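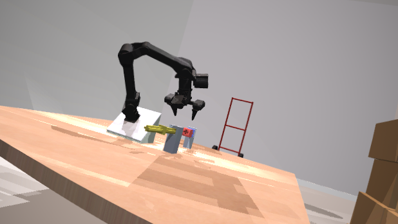 Black arm, white block, wooden table.

1/ Our girls' volleyball team goes to the regional tournament this week and I want to write a little about them before it starts. I am the team's scorekeeper and I also drive the second van. English is my third language, so please forgive the small mistakes. I check everything twice but some of them hide.

2/ The team is Quispe Valley. When Coach Maritza Bermúdez came, we had one set of uniforms and a net with a hole near the left antenna. The first season we won 3 matches. I still have the book from that season and sometimes I open it when I need to feel patient.

3/ This season we won 13 in the league and we go to the tournament as the second seed. First seed is Varitley, again. They beat us in straight sets at their gym and in five at ours. The five-set one I think about before sleeping.

4/ About that match. We were ahead 13-11 in the fifth. Then one serve in the net, one long rally we lost, one ball that the line judge called out. I was sitting on the other side and I could not see it well, so I have no opinion. My sister has an opinion. She was sitting in the top row.

5/ Now about our setter, Fidelina Villanueva. She is a senior and our captain. She has 481 assists this season, and I wrote every one of them with my own pencil. Last week a parent asked me if I am generous with her. I am not generous. If the hitter takes an extra touch, there is no assist, and Fidelina knows this and does not complain.

6/ What I like most in her game is the back set. Other teams watch her shoulders to guess the direction, and the shoulders say nothing. In practice Coach Bermúdez stands behind the net and tries to guess aloud, left or right, and she is wrong very often.

7/ Fidelina did not want to be a setter. She came in ninth grade as an outside hitter and she was good at it. Then our setter moved to another city in April, and Coach asked who would like to try. Fidelina says she raised her hand to ask a question about the bus.

8/ For the people who are new to volleyball: the tournament has pool play in the morning and the bracket in the afternoon. In the pool we play Plikov and Zidia. Both matches are best of three, so a slow start is expensive. We are a team of slow starts. We lost the first set in both of our last two matches.

9/ Plikov is tall. Their middle blocker closes very fast, and in the preseason scrimmage our hitters were trying to hit over her, which did not go well for us. Coach wants more tips and more balls to the deep corner. We practiced the deep corner until everyone was tired of the deep corner.

10/ Zidia I know less. They have a new coach and a left-handed opposite who serves very flat. A friend who keeps the book for another school sent me their rotations, and in exchange I had to send her my recipe for lentil soup. I consider it a fair price.

11/ Our serve receive is the question. When the pass is good, Fidelina can use everyone and we are difficult to stop. When the pass is bad, everything goes high to the left side and the whole gym knows it. Our libero had a sore ankle for two weeks. She practiced fully yesterday and she dived for a ball that was already dead, so I think she is fine.

12/ Practical things. Doors open at 8. Tickets are at the door, cash is easier. The small gym has almost 100 seats, and our first match is in the small gym, so come early if you want to sit. Please do not stand behind the scorer's table. I can hear you reading my numbers.

13/ The vans leave the school at 6:30. Players, bring both jerseys. Last year somebody brought two white ones and played pool in her cousin's jersey with a piece of tape on the number. The referee was very kind about it, but he will maybe not be kind two times.

14/ If we meet Varitley, it can only be in the final. I asked Coach Bermúdez if she thinks about it and she told me to sharpen my pencils and think about Plikov. So I am thinking about Plikov.

15/ I will post the set scores in this thread between matches, when I have signal. The small gym has no signal, so for the first match you will need to wait until I walk to the parking lot. Go Quispe!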